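Filed under: Home & Clutter
24 August 2022

I have been fighting the table in our place in Brelldale since April. Everything lands on it – mail, snacks, the stuff from my purse – so last night I gave myself 80 minutes and a big iced tea.
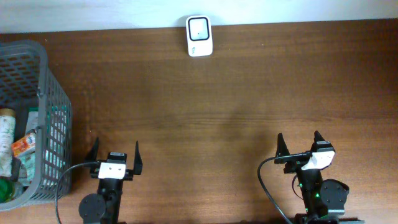 Baskets are my weakness, I admit it! I've tried cute fabric ones and they all sag on me. The gray plastic one with the holes in the sides is my favorite, and I love that I can spot the tall white bottle with the bamboo-looking print without digging.

Then came the small stuff, which is always where I slow down and start reading labels.
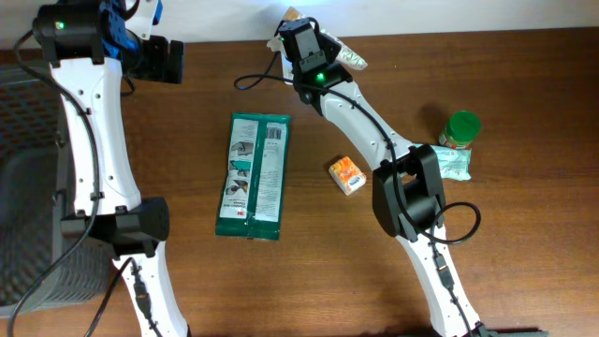 The green 3M package and the little green-lidded jar, waiting their turn.

I want a second basket now, maybe from Pluvetti if they ever restock (please restock). 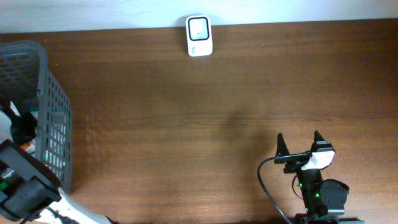 Bare wood in the middle – I could cry!

2 comments | 370 shares
Print this post | E-mail to a friend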